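Drawing From Ordinary Things
Notes for week 4: Plates, bowls and muted color
Sawsan Khalaf, Kanaan evening course

I went too fast through the oval part last week, and three of you wrote to say so (thank you, I mean it!), so I've typed it up with the bits I skipped.

A round plate stops being round as soon as you sit down in front of it. You know it's a circle, your hand knows it's a circle, and your hand will go on drawing a circle while your eyes tell you something else. Oval dishes are sneakier. They were long to begin with, and then the angle you look from squashes them or stretches them, depending on which way they're turned. I still get this wrong when I'm tired.

What I do is draw two very light lines first, the long way across the dish and the short way. Check them against your pencil held at arm's length, one eye shut. Then draw the rim in one go, from the shoulder, and don't stop to fix it. Draw it four times on top of itself if you like. Somewhere in that tangle is the right line and you can darken it later.

The rim has a thickness! Almost everybody forgets it. A wide rim is really two ovals, one inside the other, and they don't sit evenly, because the inside of a bowl drops away from you. Leave the inner one until you're happy with the outer one.

Now color. We've been using the Hastura student pencils, the 56 set, and I saw a lot of people reach for plain green when the thing in front of them was sage. Try this on scrap paper: lay down your green lightly, go over it with a little of the red, then a bit of grey on top. It goes quiet straight away. Lavender-grey works the same way, starting from violet. Keep the pressure low the whole time or the wax builds up and won't take another layer.

Khalil Zoubi asked why his muted bowl looked like mud. I had a look and the bowl was fine. Everything around it was just as dull, so it had nothing to be quiet next to. Put one loud thing nearby, something properly red or yellow, and the grey-green wakes up. This is also why I keep toy fruit in my still life box. Toy fruit doesn't go brown, and the colors are shameless.

A word about tables. On a white top you'll be tempted to leave the paper bare and call it done. Please put some tone down, even the faintest, and pay attention to where the long edge runs. If the edge goes across your page on a diagonal, draw it on a diagonal. I've watched people straighten it without noticing, and then every dish looks as if it's sliding off.

For next time: one sheet, one oval dish, one cup seen from above, and one thing lying on its side. Give the dish 10 minutes and the cup less. Bring the sheet even if you hate it. Inanent paper is fine, and so is the back of an envelope. 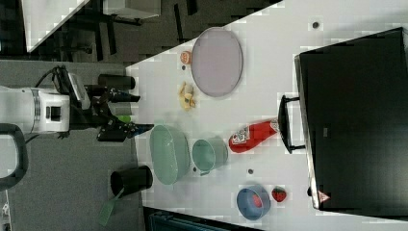
Landwood, 16 Jun 2020

Start with the sage bowl if you're working from this one, then hang the cup off its right side and see how close the two greens really are (I'd mix them from the same three pencils). The ketchup bottle is your thing lying on its side. Get the tilt of it before you even think about the label, and please don't draw the printing. The strawberry is your loud thing, and you only need a few of the seeds. Anyone who wants more practice can do the lavender plate as well, with its slightly darker rim.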